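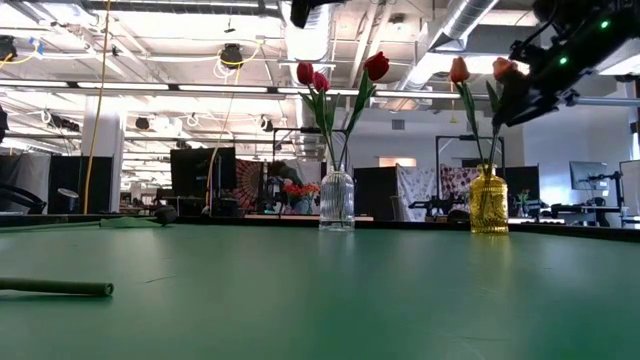
*Clear ribbed vase and the yellow one, with tulips*

**From:** Helmi Savolainen
**To:** pliltarville-gardeners
**Date:** 03/08/2018
**Subject:** Re: Tulip order, and what to do with last fall's leftovers

Thanks for the replies so far. I'm answering the one below on the list, as two other people wrote to me with much the same thing.

> I found a paper bag of tulip bulbs in the garage that I meant to plant in October and never did. Most are firm, a few have gone soft at the bottom, and several have pale shoots an inch long. Can they go in the ground now or have I missed it? Also, is the group doing a bulk order again this year? I would want more of the tall red ones and I don't need any more of the doubles. They fell over in the rain.

Plant them. They won't be any better next October, and most will be dust by then. Throw out the soft ones, and anything with blue mold that goes deeper than the papery skin. A bit of mold on the outside is fine and rubs off.

Whether they bloom this spring depends on how cold your garage got. Tulips need a long stretch of cold before they will make a proper stem. An unheated garage has probably done that job. If yours shares a wall with the furnace, expect leaves and maybe a short flower down near the soil. Feed them anyway, leave the leaves on until they are brown, and see what comes up next year.

With shoots already showing, I wouldn't go the full eight inches down. Five or six is enough, pointed end up, and be careful not to snap the shoots. If the ground is still too hard to dig, use a pot with holes in it. I put 11 in a pot the size of a bucket last year, nearly touching, and they did fine. Water once when you plant and then leave them alone until you see green.

On to the order. We will use Fikeo again. Their bulbs were a good size last time, and the only trouble was one mislabeled bag that was supposed to be white and came up purple. They credited us for it. The minimum for the bulk price is 100 bulbs of each variety, so we need to agree on a few kinds and stick to them. So far I have:

- tall single red: 29 bulbs spoken for
- single orange, late: enough interest that I think we'll make the minimum
- yellow: one person, so please speak up
- doubles: no takers, and I am dropping them

If you want the red and haven't told me how many, write to me off the list. Please give a number and not "a few bags." I had to guess for three households last year and got two of them wrong. 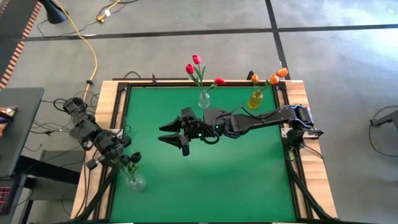

For cutting, the tall singles are the ones to get. Pick them when the bud has colored up but is still closed, early in the morning, and pull from low on the stem. They keep growing in water, sometimes an inch or more, and they will bend toward the window. Turn the vase each day if that bothers you. Two or three inches of cold water is plenty – more just makes the stems go soft. Don't put them in with fresh-cut daffodils. The sap from the daffodils shortens their life. If you must mix them, stand the daffodils in their own water overnight first and don't recut them afterward.

The other question was about deer. I have tried soap, hair clippings and the spray that smells of eggs. The spray works until it rains. What has worked for me is chicken wire bent over the bed until the buds are up, and then a low fence on the side they come in from. Squirrels are a separate problem and the wire laid flat over new plantings takes care of most of that.

The Bühler lot still has a pile of leaf mold free for the taking. Bring your own bags and a shovel. Park on the street side, the back gate sticks and the ground behind it is all mud.

I also have 3 bulb planters that belong to the group. One has a loose handle. If you borrowed the fourth, the long one with the foot bar, please drop it on my porch when you can.

Helmi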